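Shelf month at my place

October 19, 2026

Hello again! I promised you all a report on the great shelf clear-out, and I'm halfway in, so you're getting half a report. I started with the hallway unit because I walk past it every day and it was driving me up the wall. Old chargers, takeout menus, a jar of buttons I swear I've never opened (where do buttons even come from?). Two evenings later I had eight bags for the thrift store and a very sore back.

My one rule was to do a single compartment at a time and put back only what I'd miss. Books I'll reread went back. The Trallano travel guides did not, and I felt a bit sad about it, I'll admit. Pictures are the hard part, so I'm leaving one small one per compartment, propped right at the back, with nothing crowding it.
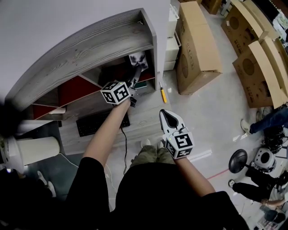
What's next

The kitchen shelves! I've been saving up glass jars from Ferov, the little refill shop on Sengar Street, and I want the flour and rice out of their bags before December, when the baking starts and I lose all control of the counters. If any of you have found a label that survives steam, please write back and tell me, because mine curl up within a week.

Oh, and the reader swap list is open again. Send me what you're giving away and I'll put it in the next letter. Someone has already offered a bread machine, and I'm trying very hard not to claim it myself.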